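## 4. Your first packing job

Kiston can pack a box. Whether it can pack your box, before lunch, is what this section is for.

1. Open the flaps fully and set the box between the grippers.
2. Coil any cables and lay them on the mat, one per side.
3. Clip the mat at the back corners. A mat that creeps will be blamed on the software.
4. Select **Pack – Slow**. There is a **Pack – Fast**. Leave it for November.

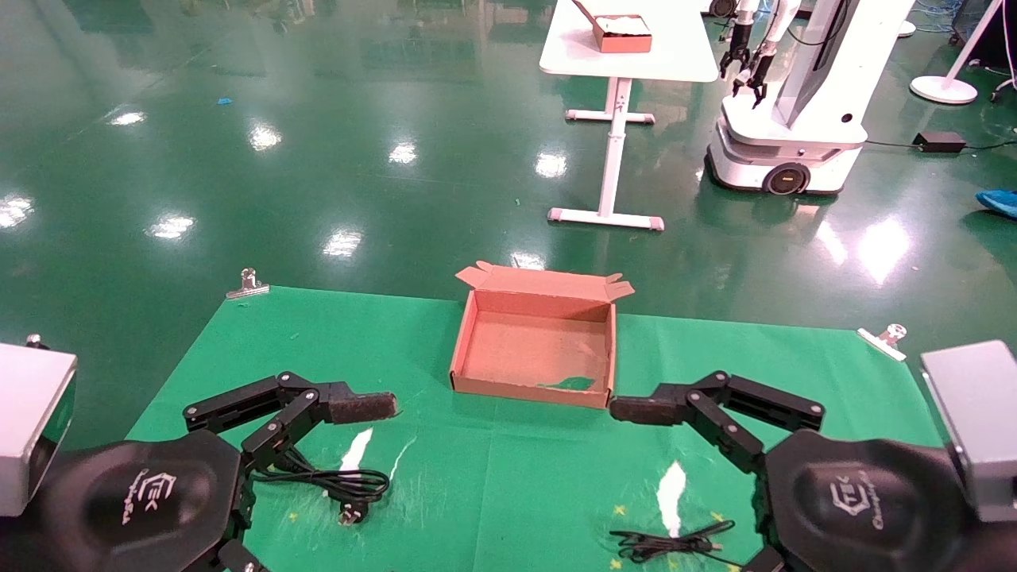 *Fig. 4-1. Box open and empty, cables coiled on the mat, grippers at either side.*

**Note:** In our trials at the Drandon shop, Kiston finished 498 of 1000 boxes without help. A bored teenager will beat this, but wants weekends off.

**Caution:** Keep hands out of the box while the arms are moving. Kiston does not know a thumb from a plug.

5. Press **Start** and step back. Allow 54 seconds per cable.
6. If an arm stops over the box, wait. It may be thinking. If it is still thinking after two minutes, press **Park** and pack the rest yourself.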